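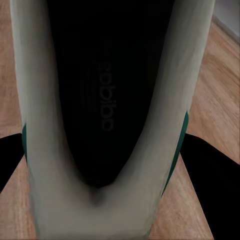 鞋

2022年7月
文 / 旧皮尺

母亲出院那天,医生说她三个月内不能弯腰,也不能跷腿,坐的凳子要比膝盖高。我把这些话记在手机里,回家以后抄了一份贴在冰箱上。姐姐看了一遍,说最难办的是穿鞋。

母亲住的是老房子,进门一条窄过道,左边是鞋柜,右边是墙。她的鞋从来不放鞋柜里,脱在哪里就在哪里。以前她用脚把鞋拨到一起,弯腰一拎,摆好。现在不能拎了,鞋就横在过道中间,她拄着助行器从旁边绕。有一回助行器的胶脚踩在鞋帮上,她晃了一下,扶住了墙。这件事是她过了一个星期才说的。

我说我做个东西,替你拿鞋。

姐姐说,买个长柄夹子,几十块钱。

夹子买了。母亲用了两天,说手腕没劲,夹起来半路就掉,掉了还得再夹。夹子后来挂在厨房门后,用来够柜顶上的塑料袋。

我在城西的Visser工坊租着一个工位,租了几年,大部分时间在修别人的东西,收音机、电动窗帘、孩子的遥控车。工坊在一座旧纺织楼的底层,里头有车床、激光切割机和几台打印机,谁用谁登记。我去问管车床的女人,能不能帮我车一段轴。她问做什么用。我说做一条小胳膊,装在我妈家过道的墙边,沿着一根轨道走,看见鞋就夹起来,放到鞋凳上。

她想了一会儿,问轨道多高。

我说贴着踢脚线。

她说那你先量量你妈家的墙直不直。

墙不直。从门口到卧室,中间鼓出来一块,钢尺贴上去,尺子后面能塞进一枚硬币。我量完以后坐在过道地上,母亲在里屋看电视,声音开得很大。她问我在干什么,我说量墙。她说这墙你爸当年自己抹的,抹了两遍。

轨道底下垫了木片。

胳膊叫Piko,是控制板上印的名字,我没有另取。板子从网上买的二手货,前一个主人用它做过自动喂猫的装置,程序没有清干净,第一次通电,它每隔一会儿就把一个不存在的盖子打开。我把旧程序擦掉,重新写。关节电机加上夹爪,花了4000块。夹爪是Cletow的,两根手指,黑的,一左一右往中间合。卖家说能夹鸡蛋。我没有用鸡蛋试,用的是一卷卫生纸。

真正费时间的是让它知道怎么夹鞋。

我本来打算把胳膊直接装到过道里,一次一次地试。姐姐不同意。她说妈在那儿走来走去,你那个东西哪天伸出来绊她一下,手术白做。我说有急停按钮。她说按钮在谁手里。我没话说,就先在电脑里做。

模拟软件叫Vova,免费的,说明书写得很差。我在里面搭了一条过道,木地板,灰白的墙,墙根一条踢脚线。母亲家的地板是红的,我在软件自带的材质里找不到那种红,挑了一种偏橘的浅棕色。墙我照着实际尺寸拉,鼓出来那一块没有做,太麻烦。鞋用的是现成的模型,一只浅灰白的运动鞋,外侧带点深绿,鞋垫上有adidas的字样。我下载了好几只鞋,这只的面数最少,电脑跑得动。

母亲没有这样的鞋。她的鞋是布面的,黑的,鞋口有松紧。我想先让它学会夹一只鞋,再换别的。

晚上八点以后我去工坊,开着电脑跑。鞋每次从半空掉下来,落在地板上,歪的正的都有。虚拟的胳膊移到鞋上方,往下看,找鞋口,然后两根手指张开,从两边伸过去,合拢,抬起。抬起来了算成,掉了算败。跑一轮要不了多久,可是我得盯着,软件过一阵子就会卡死,一卡死后面的都白跑。

开头那些天,成的很少。手指有时候夹在鞋尖上,鞋像泥鳅一样往前窜出去,撞在墙上。有时候一根手指捅进鞋口里,另一根在外面,夹住一边鞋帮,抬起来以后鞋挂着打转,转几圈掉了。还有一次,鞋卡进地板里,胳膊去拉,整只鞋抖得飞快,抖着抖着就飞到天上,再也没有下来。我把窗口往上拖,拖了很久,看见它在一片灰色里,很小。

管车床的女人下班前过来看了一眼,问鞋呢。

我说在上面。

她说,哦。她把轴放在我桌上就走了。轴用报纸包着,车得很光,两头倒了角。我没有让她倒角,图上也没有画。

后来我想明白一点,夹鞋得夹后半截。鞋口后面那一圈厚,两边往里一收,手指压在鞋帮下半部,鞋就不窜了。我把目标点往后挪,挪到鞋口收拢的那一头附近。又跑了几晚,成的多了起来。我在本子上画正字,画到后来懒得画,让程序自己记。

六月里下了好几场雨,工坊地势低,门口垫了砖。来的人少,有时整个底层只有我这边亮着灯,还有角落里一台打印机在打东西,不知道是谁的,打了两个通宵。我坐在那里看屏幕,一只鞋掉下来,夹起来,放下,又一只鞋掉下来。看久了觉得鞋是活的,胳膊是活的,我是电脑的一部分,负责在它卡死的时候点一下鼠标。

母亲打电话来,问我吃了没有。我说吃了。她问那个东西做得怎么样。我说能夹了,在电脑里能夹。

她说电脑里的鞋又不臭。

她又问,那只鞋多大码。我说没有码。她说没有码的鞋谁穿。我说没人穿,就是给它练手的。她想了想,说那也要摆正,鞋歪着放不吉利。

我把这句话也记在手机里了。程序原先只管抬起来,不管放下去是什么方向。我加了一段,让它放的时候鞋尖朝门。加这一段用了三个晚上,中间还弄坏了前面的一段,胳膊夹起鞋之后会先停一停,再慢慢转过半圈,像在找人。我查出来是一个角度写反了符号。

跑到第2907次的时候,我正在吃一碗泡面。没什么特别,鞋掉下来,鞋口朝上,正正地竖在屏幕当中,鞋垫上的字从下往上排着。两根手指从左右进来,靠住,还没有夹紧。软件就在这时候卡死了。

我放下筷子,准备去点鼠标,又没有点。画面停在那里。从那个角度看下去,鞋里面是黑的,只有字的地方稍微淡一点,要凑近了才认得出来。我看过那么多次这只鞋,没有这么看过里头。

我父亲走的时候,鞋是我收的。那年我在外地,赶回来已经是晚上,他的鞋还在过道里,一前一后,像走到一半。姐姐在医院,母亲坐在床边,不说话。我蹲下去,把两只鞋拎起来,手指伸在鞋口里,摸到鞋垫上脚跟那一块是凹下去的。我把鞋放进鞋柜最下面一层,关上门。后来鞋去了哪里,我没有问过。

面坨了。我吃完,把碗扔掉,回来点了鼠标,从下一次接着跑。那一次在记录里是空的,不算成也不算败。

七月初,我把胳膊搬到母亲家。轨道前一个月已经装好了,母亲在上面晾过抹布。姐姐请了半天假,站在过道那头,手里拿着急停按钮。这是她提的条件,按钮在她手里。我接了一根很长的线,线从客厅绕过来,用胶带贴在墙上。

母亲坐在高凳子上看。我把她的布鞋放在地板上,一只,鞋尖朝里。

开机以后Piko自检,两根手指张开,合上,张开。母亲说,它跟你爸打哈欠一个样子。姐姐笑了一声,又收住。

胳膊沿着轨道走,走到墙鼓出来的地方咯噔一下,停了停,过去了。它走到鞋的上方,低下来,手指往两边分开,往下,合拢,夹住了鞋帮。布面软,一夹就瘪,鞋口挤成一条缝。它往上抬,鞋从手指里滑下去,落在地板上,底朝天。

它不知道鞋掉了,继续把空手往鞋凳上送,到了地方,松开,退回来。

母亲说,它给我放了一双什么。

我说力小了,再调。姐姐说你不是夹了几千次吗。我说那是硬的鞋。她说那你怎么不用软的。我说软的电脑跑不动。她不说话了,低头看手里的按钮。

我蹲在过道里改了一下午。先把力加大,鞋夹得更瘪,还是滑。再把手指往下放,贴着鞋底的边夹。鞋底是硬的,这样好一点,可是地板不平,手指放得太低会刮地。我从工具箱里找出一块自行车内胎,剪了两条,贴在手指内侧。黑胶皮贴在黑手指上,看不太出来。

天快黑的时候它夹起来了一次。鞋悬在空中,鞋口歪着,晃,没有掉。它沿着轨道往回走,走到墙鼓出来的地方,又咯噔一下。我们三个人都没有出声。过去了。它走到鞋凳前,转过来,把鞋放下。

鞋尖朝着卧室。

姐姐说,反了。

我说真过道和电脑里的过道是反的,我建的时候把门放在另一头了。我现在才看出来。

母亲说没事,放上去就行。她扶着助行器站起来,走到鞋凳那里,伸手把鞋转了个方向。鞋凳高,她用不着弯腰。然后她坐下,拿鞋拔子,把右脚伸进去,跺了跺。

另一只呢,她说。

另一只在卧室门口,在轨道够不到的地方。姐姐走过去用脚拨过来,拨到胳膊底下。她站开,又把按钮拿好。我按了开始。

这一次它夹了三回。头两回滑了,第三回夹住的是鞋后跟上那个布环,鞋倒挂着,里头掉出一张折起来的小纸。鞋放到凳子上,还是鞋尖朝里。母亲把它转过来,穿上。

我把纸捡起来,是药店的小票,买钙片的。母亲说怪不得这几天硌脚。

晚上姐姐做饭,我拆了夹爪,把内胎重新贴。胶没有干透,边上翘起来。母亲穿着鞋在屋里走了一圈,从厨房走到阳台,助行器的胶脚在地板上一下一下地响。她走回过道,在鞋凳上坐下,把鞋脱了。两只鞋掉在地上,一只压着另一只。

她说,放着吧,我看它明天怎么弄。

一只压着另一只的情况我没有做过。电脑里每次只掉一只鞋。我把这一条写在本子上,前面还有几条,墙,软鞋,方向,胶。写完我去厨房端菜。

吃饭的时候姐姐问,电费谁出。母亲说她出。姐姐又问这个东西夜里关不关。我说关,插座上有开关。她说开关在鞋柜后面,妈够不到。我说那我明天换一个遥控的。母亲夹了一块鱼给我,说先把饭吃了。

第二天我回工坊,把Vova打开,先把门挪到另一头。挪门要把墙拆开,墙一拆,地板的纹路也错了,得重新铺。铺完试着跑了10次,胳膊夹着鞋,转过来,鞋尖朝门,放下。然后我往场景里加第二只鞋。

管车床的女人过来还卡尺,站在我后面看。两只一样的浅灰鞋从半空掉下来,碰在一起,弹开。一只落平了,另一只侧翻,靠在墙根。

她说,两只都是左脚。

我看了看,是。模型只有一只,我复制的。

她说你翻个面不就是右脚了。我在菜单里找镜像,找了半天,在最后一项。点下去,侧翻的那只鞋抖了一下,鞋帮的弧度换到了另一边,鞋垫上的字也跟着反了过来。她说字反了。我说没关系,它不认字。

她把卡尺放回架子上,回去开车床。我让它接着跑。

—————
分享 10 评论 3

评论
过道党:我妈也是髋关节,长柄夹子确实没用。后来买了没后跟的鞋,医生又不让穿。
路过看看:镜像那段我也干过,字反了一直没改。
北窗:倒角那里写得好。

相关阅读
小说:修收音机的人
小说:水表在楼道尽头
随笔:在共享工坊过夜
随笔:打印机打了两个通宵
小说:搬床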